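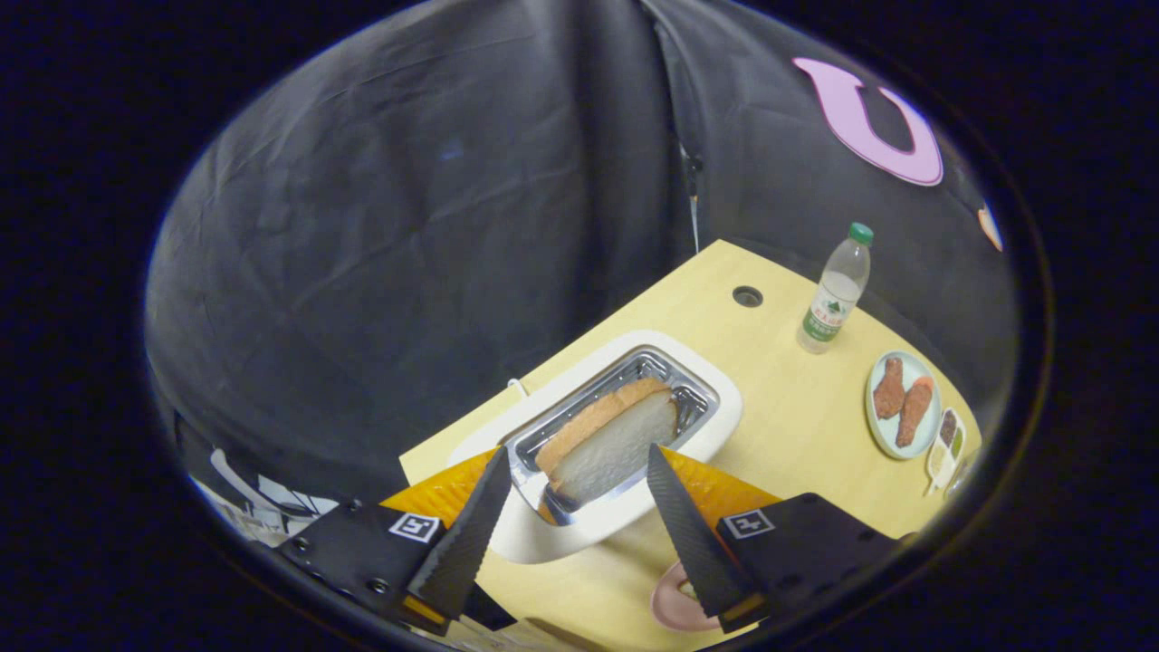

Speaker notes, gathering talk
Teaching breakfast: what we learned collecting examples by hand

Slides 1-2. Hello

Thank the hosts. Say who I am: Vesela Dimitrov, I run the collecting side of the Kettle project at Holtedo. Tihomir Vukadinović built most of the recording tools and is sitting near the back, so hard questions about time stamps go to him.

Tell them up front what kind of talk it is. No new model. No new math. I want to spend the whole slot on the part that usually gets one line in the paper, the line that says "we collected demonstrations." I love this part! I have spent most of a year on it and I still come in wanting to try one more thing.

Ask for hands: who has collected their own data? Who has collected it and then thrown out a week of it? (Wait for the laugh. Keep my own hand up.)

Slide 3. The setup, quickly

Hand-held grippers, one in each hand, camera riding along. The person does the task with the same fingers the robot will have later. No arm in the room while we collect. Don't spend long here, most of this crowd knows the idea.

What I do want to say: holding the tool changes how you move. The first time you pick up a slice of bread with two stiff fingers you find out how much your fingertips were doing for you. You can't feel the crust give. You start watching the bread instead, and the camera is watching it too, so whatever you used to decide, there's a fair chance the recording has it. That was the moment I got excited about the whole approach.

The wide lens matters more than I expected. You get the thing you're grabbing, the place you're going next, and your own fingertips, all at once. With our older, narrower lens the plate was out of view half the time, and the policy would lift the toast and then wander around looking for somewhere to put it.

Slide 4. Why toast

People ask. Toast is a great task. It's short, anybody can do it, and it has a bit of everything: a narrow slot, a soft object, a shiny surface that confuses the vision side, a second object to aim for. Bread is also cheap, and you can crush a lot of it before anyone minds.

The grip is the whole game. Too low and your fingertips hit the rim. Too high and you tear the top crust off and the slice stays where it was. There is a band across the upper part of the slice where it works, and every collector finds it inside their first ten tries without being told.

(If time: the bagel story from Cledimholm. Keep it under a minute.)

Slide 5. Numbers

We recorded 3,723 episodes across two sites, Cledimholm and Hosden. Of those, 1,358 went into the first training set.

Pause here and let people do the subtraction. That is a lot of recordings we didn't use, and I want to be open about why, because it's the most useful thing I have to share.

Three piles:

Tracking dropped out. The markers on the grippers went out of view or got washed out by a lamp. Early on this was the biggest pile. Moving one lamp at Hosden fixed most of it. One lamp! We had been blaming the software for two weeks.

The episode was fine but the start was wrong. People began recording with the fingers already closed, or already over the slot. The policy then never saw how to get there.

Too much of the same. We had 400 episodes from one afternoon with the toaster in the same spot at the same angle. Every one of them clean. Put them all in and the policy learns where that toaster was, and it goes there whether the toaster does or not. We kept a small part of that afternoon.

Slide 6. What to vary, and how we decided

Spend time here, it's the heart of the talk.

We began with a sheet of paper that said "vary the scene." Useless instruction. Ask a person to put a toaster somewhere random and they will put it in the middle, square to the table, every time. I did it too. I watched my own recordings back and I'd set up the same table over and over and felt very creative doing it.

What we do now is a deck of cards. Before each block you draw one card for the toaster position, one for its angle, one for what else is out on the table, one for where those things go. If the card says the plate goes somewhere awkward, it goes somewhere awkward. Collectors like the deck. It takes the decision away and it makes the block feel a little like a game.

Things we vary now:
- angle of the toaster, including ones no sane person would use at home
- which way the slice leans, and how far along the slot it sits
- other food and dishes nearby
- things that have no business in the task at all, a bottle for instance
- what's behind the table

Things we tried varying and stopped: the height of the table (sore backs, no gain we could see), and background music (that one was for the collectors, and it made them all move at the same speed. Fun result, bad data).

Say a word on clutter. I used to think of clutter as something you add at the end to toughen the policy up. I've changed my mind. When there are dishes in the way, people reach differently. They come in higher, they turn their wrist, they go around. You get new motion for free. The clutter was teaching us about paths as much as about looks.

Slide 7. Mistakes worth keeping

My favorite slide, so watch the clock.

For the first month we deleted every episode where the person dropped the bread. It felt tidy. Then Tihomir went through a batch and pointed out that in plenty of them the person picked it right back up and finished. We had been throwing away all our recoveries!

So the rule changed. If you drop it, keep recording. If you can save it, save it. If you can't, say "lost" out loud and end the episode. The word is easy to find in the audio and it sorts the pile for us.

With recoveries back in, the behavior on the arm looks different. The old policy would miss the slice, close on air, and carry that air very carefully to the plate. The new one often stops and goes back. Not every time. I have a clip where it goes back for a slice that is already on the plate, and I'll play that one too, because I think it's sweet.

Be careful: don't tell them to fake drops. We tried. Acted drops look acted, even to a network. People let go on purpose, then wait a beat before they react. Leave it to chance, there's plenty of it.

Slide 8. The people

A collector gets tired before they notice it. We found this in the data, which I think is lovely. Episode length gets shorter through the first part of a session as people get good, stays flat, then creeps up again. By the time it creeps up, the grip is getting sloppy too. We now stop at the flat part. Short sessions, swap hands and tasks, go drink something.

Give people their results. On the wall at Hosden there's a screen that plays the arm running the latest policy. Collectors walk past it and say "that's how I do it," and sometimes they're right. One of them has a small wrist flick after letting go, and the policy picked it up. It does nothing. It's in the robot forever now, as far as I can tell.

Write down who collected what. We didn't at first. Without it you can't tell whether a problem belongs to the task or to one person's habit.

Slide 9. Checking on the same day

If they take one practical thing home I'd like it to be this. Look at your recordings the day you make them. We train a tiny policy overnight on whatever came in, and in the morning we run it a few times on the arm. It isn't good. It doesn't have to be. It shows you what your data is saying, and a bad habit comes through loud and clear.

That check caught the closed-finger starts. It caught a clock that had drifted between the two grippers, left hand ahead of right. On the arm it looked like one hand was impatient.

Before the overnight check, an error like that would live for weeks.

Slide 10. Still open

Things I don't know, and would love to talk about afterward:

How few episodes could we have gotten away with? We have one curve, for one task, and I don't trust it yet.

Does the deck beat a smarter plan, where the policy asks for the setups it's worst at? Tihomir has a first version of this running. It keeps asking for the toaster in the far corner and I keep having to stretch.

Sauces. We want to move on to dipping and spreading, and with a stiff gripper there's very little in the picture that tells you how hard you're pressing. Anyone who has worked on this, please come find me.

How much carries over from one toaster to another? We have two models in the set. A third is coming in September, and we plan to test on it before we collect a single episode with it.

Slide 11. Thanks and questions

Thank the collectors at both sites by name, list is on the slide, read all of it.

Likely questions:

"Why not teleoperate?" We did, for a while, at Cledimholm. Good data, slow going, and it needs the arm free. Hand-held lets us work at three tables at once.

"Will you share it?" Yes, the cleaned set first. The rejected episodes later, with the reason attached to each. I think those may be the more interesting download.

"Did you eat the toast?" Some of it. Not the practice slices.

Leave the clip of the wrist flick looping while people pack up.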